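A small photo page about patterns with blue ground and big leaves, collected in Andham from spring until October. I am not a designer by profession. I like to look at walls, curtains and paper, and after some time I noticed that I always stop at the same kind of print: dark blue, white drawn leaves, and one or two warm circles like a low sun. Most of the page is my notes, because I write more than I photograph.

## Where the page comes from

My first interest came from a roll of wallpaper in a shop on Pearce Street. The shop was closing and sold the last rolls by weight. I bought one end piece, 136 centimeters long, and I kept it behind a door for the whole winter. It is too short for a wall and too long for a drawer. In the end I used it to line two shelves, and the rest became covers for notebooks.

After this I started to write down every blue leaf print that I met. The list has now 59 entries. Many of them are the same print in another place, so the real number of different patterns is lower, and I did not try to find out how much lower.

## Notes on the colors

**The blue.** It should be deep, but not so deep that it looks black in the evening. Under a warm lamp many blues become gray. I put a sample on the wall and look at it at breakfast and again at nine in the evening. If I like it both times, I keep it on the list.

**The white line.** I prefer leaves that are only drawn, without filling. A filled leaf is heavy and it takes all the attention. With a thin line you can still see the ground color through the leaf, and the room feels calmer. Ferns are the easiest plant for this, they have so much air between the parts.

**The circles.** Orange and tan are the best companions for this blue, in my opinion. A circle which is partly covered by leaves looks better to me than a full one. When all circles have the same size, the print becomes like dots on a pajama.

**The ground between.** Some makers leave a cream border around each blue part. I was against it at first. Then I saw it on a bigger surface and understood that the cream gives a rest to the eyes, mostly in a small space with three walls close together.

## Notes on what to put in front of it

A busy wall needs a quiet table. Beige works well, also light wood, also plain gray. I tried a red tablecloth once and removed it after one lunch.

Small things in pale green are a nice surprise against the blue, because the print has no green in it even though it is full of leaves. Light blue is more difficult. It can look washed next to the deep blue, but on a book cover it is small enough and then I like it.

Please do not add real plants directly before a leaf print. I did this with a tall fern from the Oseo market, and from the sofa I could not say where the plant finished and the wall began. Six weeks later the fern moved to the bathroom, where it is doing fine.

## The gallery

For now there is one picture on the page. It is the print with cream borders that I wrote about in the color notes, used on three sides of a beige tabletop.

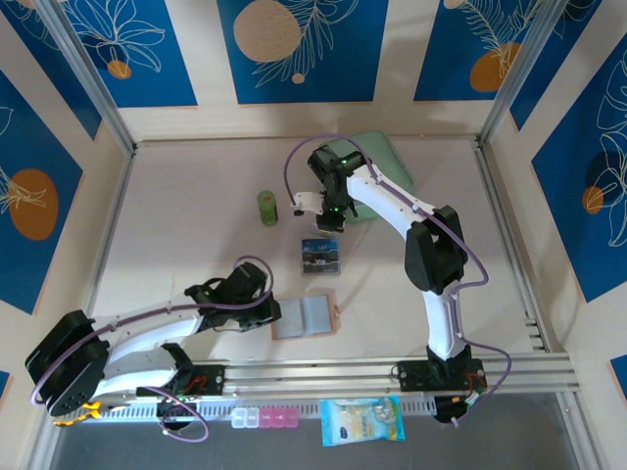

*Deep blue with white leaves and flowers, circles in orange and tan. On the table: an open book face down, a pale green pad and a small green container.*

The fern outlines beside the large tan circle on the back wall are my favorite part. I also like the large orange oval on the left wall, with the white leaves going over it.

## Still to come

I want to add the curtains from the reading room in Andham, which have almost the same leaves but on a green ground. There is also a set of 14 printed cards from Ondivex that I found in a box of old samples. The cards are a bit faded at the corners, and I must first find a good place near the window to photograph them – my kitchen is too yellow after four in the afternoon.

If you know who drew the print with the half-covered circles, please write to me. I asked in two shops and both gave me a different answer.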